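Filed under: Slow living, Money stuff

I've gone eleven months without buying a new piece of clothing, and people keep asking whether I'm miserable. I'm not! I'm a bit smug, which is probably worse, and my jeans are a colour I can only call former black.

It started last June, when I sat down with a cuppa and added up what I'd spent on clothes since moving to Durnau. I'm not putting the number here (Mum reads this), but there were 118 orders in my inbox and I could picture maybe 30 of the things I'd bought. The rest had drifted off to op shops or the bottom of the wardrobe.
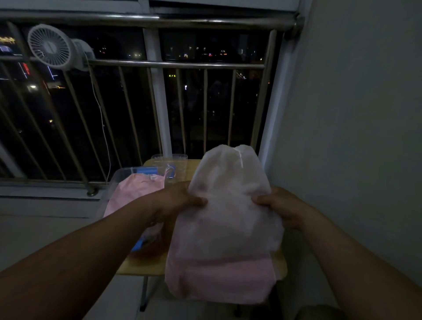
So what counts as new? Anything from a shop that's never been worn by someone else, apart from undies and socks. I'm not a monster.

Secondhand is allowed, but I gave myself a cap of $200 for the whole year, and I've got $40 left. Most of it went on a winter coat from Medve, the little place behind the station, and I'd favourited that coat in my head for weeks before I caved — it has proper pockets, deep ones, and a lining the colour of mustard.

The hardest bit has been the boredom scrolling. I used to open the Gromine app at night the way other people open the fridge, 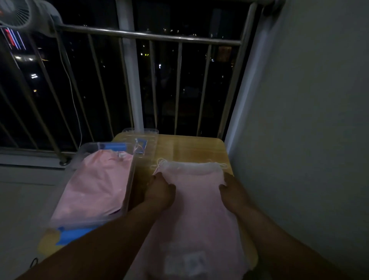

and deleting it helped for roughly a week, until I worked out I could do the same thing in a browser. What finally stuck was a list on paper. If I want something, I write it down and wait a month, and by then I've usually forgotten why.

Andor Pintér put me onto that one in the comments, so thanks, Andor.

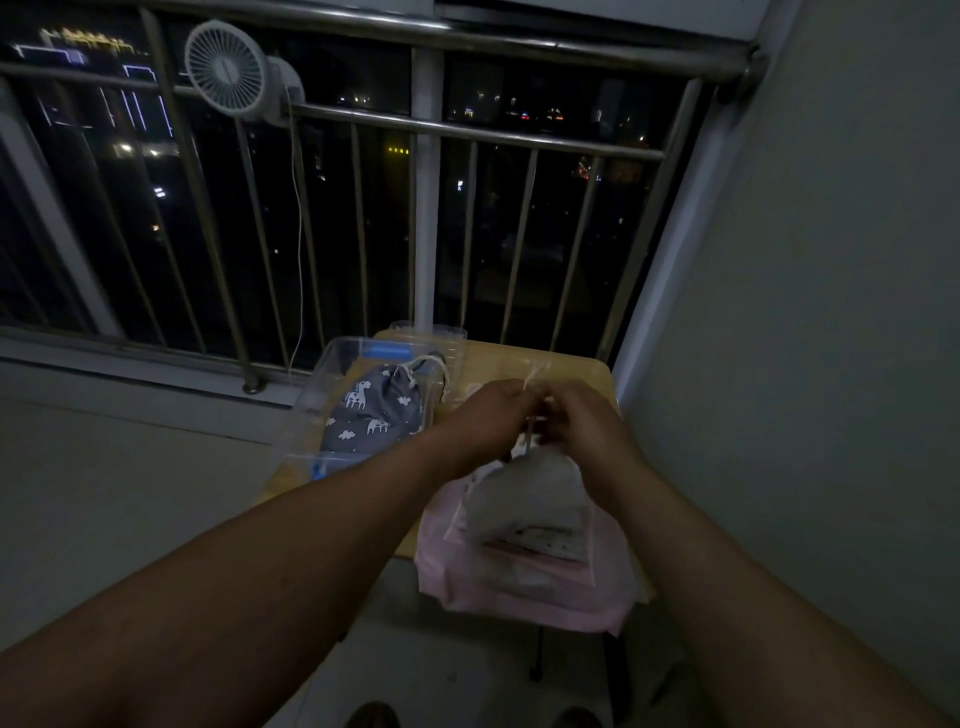 Things I've mended, badly

Two jumpers, one pocket, and the hem of a skirt that now sits a touch wonky on the left. I'm fine with wonky.

14 shares · 6 comments
© Rarer blog · Contact · Back to top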